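Notes from the Bag Department

Print this post | E-mail this post

My mother thinks I program robots. What I do is put plastic mailing bags on a scanner, through somebody else's fingers, and then take them off again. I have done this since October. The learning system wants examples, Meriem Soliman wants the learning system to be happy, and I want to leave before dark.

The target when I joined was 300 clean episodes per bag type. Then Iman Lamrani looked at the first training run, made the noise a mechanic makes under your car, and it became 500. The model had learned to move a bag beautifully as long as the bag was the one from the morning session. 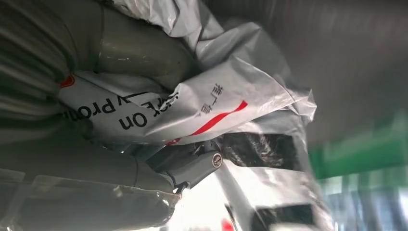 Boxes were a dream. A box has sides, and it keeps them. A bag has a different shape every time you let go of it, so two episodes with the same bag are barely cousins. I used to smooth them out between takes, which I thought was good manners, until Meriem explained that I was teaching the robot to expect a world with ironed bags. Now I crumple them first. There is a note in our instructions about crumpling "naturally," and I have spent more time on that word than on some relationships.

The other thing I had to unlearn was hiding my mistakes. If I grabbed a bag badly I would throw the take out and start over, and my keep rate looked terrific. Iman wants the bad grabs, provided I recover from them without a long pause. The pauses are poison. If I stop to think, the policy learns to stop, minus the thinking.

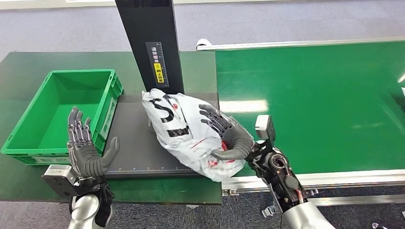

We label each episode in a tool called Fladetti, which has 19 possible reasons for rejecting a take and no back button. My favorite is "operator hesitation (other)." I have it on a mug. The mug was my own idea and my own money, so don't feel too sorry for me.

My best day so far is 225 kept episodes, and my shoulders filed a complaint. Most days are well short of that — somebody has to recalibrate the gloves, or the logs fill up, or we argue over whether a bag hanging past the edge of the platform counts as placed. (It counts if the label can be read. It took us two lunches to get there.)

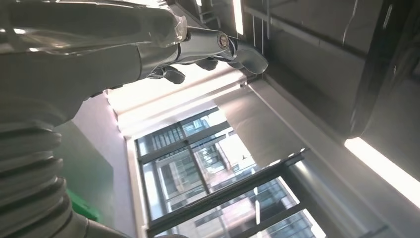

Between takes I'm supposed to bring the arms back to a neutral pose, and everyone's neutral is different. Meriem can tell from the joint plots who was driving. Mine, she says, looks like a man waiting for a bus. I have asked for this to be kept out of the dataset notes.

Next up is soft packaging with two items inside, which slide around and change their minds about where the weight is. Iman says it will be fun. Iman doesn't wear the gloves.

Last updated: October

Contact | Copyright Notes from the Bag Department | Back to top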